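# Buying a robot cell for soft goods: what we budgeted and what we paid

Speaker notes. Grondden site, 10/09/2022. Slides are on the shared drive, same running order as here.

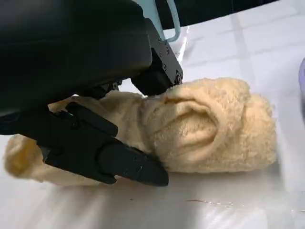

Start with who we are. Grondden washes, sorts and folds textiles for hotels and care homes. Most of what comes through the sorting room is towelling and fleece. It arrives in heaps and someone has to pull it apart, one piece at a time, and lay it where the folder can take it. That is the job we went out to buy a robot for.

Say early on that I'm from the buying side. I can't answer deep questions about control software. Point those people to the integrator's stand in the break.

## Slide 2 - Why the first budget was wrong

We wrote the first budget in May. It had one line for the arm, one for the gripper and one for "installation". Three lines, a total at the bottom, and the board signed it.

The trouble was that we'd priced it as if we were buying a machine. A washer is a machine. You get a quote, you check the floor will take it, you check the drains, you pay. A robot cell is a set of parts from different firms plus a lot of somebody's time, and the time was missing from our sheet.

Pause here. Ask for hands: who has a line for integration in their current plan? Don't comment on the result, just move on.

## Slide 3 - The arm

Short slide. The arm was the easiest part to buy. We compared Hulter and Nair. Both would reach, both would lift far more than a towel weighs. We chose Hulter on service terms, as their engineer could get to us faster. Nair was cheaper on the day.

Things to say about arms:

- Payload hardly mattered for us. Towels are light, and even a gripper with a camera on it sits well inside what a small arm carries.
- Reach mattered more than we thought. We measured the table and forgot to measure the way down into the bin.
- Ask what's in the box. One quote had the controller and pendant in it, the other listed them separately on page four.
- Ask for the delivery date in writing, with what happens if it slips.

## Slide 4 - The gripper

Take this one slowly. It's the slide people ask for afterwards.

We had put down a figure for a standard two-finger gripper and thought of it as a small item. Cloth is hard on that sort of thinking. A box has sides. A towel has whatever shape it landed in. To get hold of it, one finger often has to work in underneath, flat along the table, while the other side comes down on top of the fold. If the lower finger is too thick it pushes the towel along. If the tip is too square it catches.

So the fingers are where we spent. The gripper body was bought off the list and stayed the same throughout. We went through several shapes of fingertip and ended with a rounded, tapered one. Every change meant a drawing, a part, a refit and a morning of trials.

What I'd tell you to do:

- Price the gripper body and the fingers on separate lines.
- Treat fingers as a consumable. They rub on the table all day. Put a yearly figure against them.
- Get the drawings. Ours belonged to the integrator under the first draft of the contract, and we'd have had to go back to them for every spare. We changed that before signing.
- Check how the fingers come off. If it's a few screws and a hex key, your own people can do it. If it needs recalibrating after, find out who does that and what they charge.

## Slide 5 - Camera and lighting

We put a small camera at the wrist. There is a second one overhead. The cameras themselves were a modest cost and I won't dwell on them.

Lighting was the thing we left out. Pale towelling on a white table gives the software very little edge to work with, and whatever the gripper hangs over goes dark. We had the ceiling lights in the budget because they were there already, at nought. We then paid for a proper rig and for the electrician to come back.

The table surface belongs on this slide too. White was what the hygiene people asked for and it's easy to see when it needs a wipe. It also shines. If you have a free choice, get samples and try them under your lights before ordering. Check lint as well. Fibres and stray hairs come off textiles all day, and they end up on the table, on the lens and in the gripper. We hadn't planned any cleaning time for the cell. It has a slot on the shift sheet now.

## Slide 6 - Trials before purchase

This is the part of the plan I'd keep exactly as it was.

Before we placed the main order we paid for a trial at Itport, on their bench, with our own goods. We sent 20 items, picked from a normal day: bath towels, hand towels, fleece throws, some of them near the end of their life. Don't send new ones. New towels are thicker and they hold a fold differently.

The trial cost money and the finance side asked why we were paying to be sold something. My answer was that it was the only line in the plan that could stop all the others. I'd say the same today.

What to ask for out of a trial:

- Raw results for every attempt, including drops and double picks.
- Cycle time measured from one release to the next release. Some suppliers stop the clock at the grip.
- Your items left crumpled, as they'd come out of a bin. If the bench staff smooth them out first, the figures are no use to you.
- Someone from your floor in the room. They'll spot things a buyer won't.

If anyone asks how the trial figures compared with what we get on site: the site is slower, mostly down to how the bins are filled. I don't have a clean number and shouldn't give one.

## Slide 7 - Time

The plan said we'd be running 19 weeks from order. Put the chart up and leave it there for a moment.

The arm came when they said it would. The guarding was late because our own drawing of the room was out of date, and that was our fault. There was a pillar on it that had been boxed in and was now wider. Then the fingers, as I've said. Then the safety sign-off, which can't start until the guarding is finished, so one delay sat on top of the other.

Advice: put the safety assessor's dates in first and work back from those. They book up well ahead.

Also keep the manual bench. We'd meant to take it out the week the cell went in, to free the floor space. We were talked out of it by the shift lead, and we needed that bench for the whole of the first season.

## Slide 8 - People

The budget had training for two operators. That covered one shift and no holidays. Train more than you think you need, and train a fitter alongside them.

No jobs went from the sorting room. People were moved to checking and packing, where we'd been short for a long while. Say this plainly, it always gets asked. Say also that it should have been in the business case from the start, with the hours written down, and it wasn't. We had counted a saving in sorting and never shown the hours turning up elsewhere. The board noticed.

## Slide 9 - The sheet we use now

Show the second version of the budget. Read out the headings, don't read the amounts:

1. Arm, controller, pendant
2. Gripper body
3. Fingers - design, first set, yearly spares
4. Cameras and mounts
5. Lighting and table
6. Guarding and safety assessment
7. Bench trial
8. Integration time, priced by the day with a cap
9. Training
10. Service contract from year 2 (year one is normally covered by the supplier, but read what "covered" means)
11. Contingency

On contingency: we had none in the first version. I now hold it as its own line with its own approval, so it can't be quietly spent on extras.

On the day rate: the cap matters. Without one, every awkward item in your range becomes more days. We also wrote down which items the cell doesn't have to handle. Bath mats with rubber backs are out. Anything with a cord is out. That list saved more arguing than any other page in the contract.

## Slide 10 - Would we buy a second

Short answer, yes, and the request is in. It will go on the hand towel line. Same arm, same gripper body, so the spares are shared. The fingers will need another look for the smaller pieces and there's money set aside for that.

Longer answer if there's time: renting was offered to us by Nair for the second cell. The monthly figure looked fair but it excluded fingers and lighting, and those were our two biggest surprises. I've asked them to quote again with both in.

## Questions

Leave ten minutes. Likely ones:

**Payback.** The case says 3 years. We aren't far enough in to say if it holds.

**Suction instead of fingers.** We looked at it. Towelling lets air through. Other people's fabrics may suit it better.

**Can they have the budget sheet.** Yes, the blank version. Take email addresses at the end, and send it with the trial checklist from slide 6.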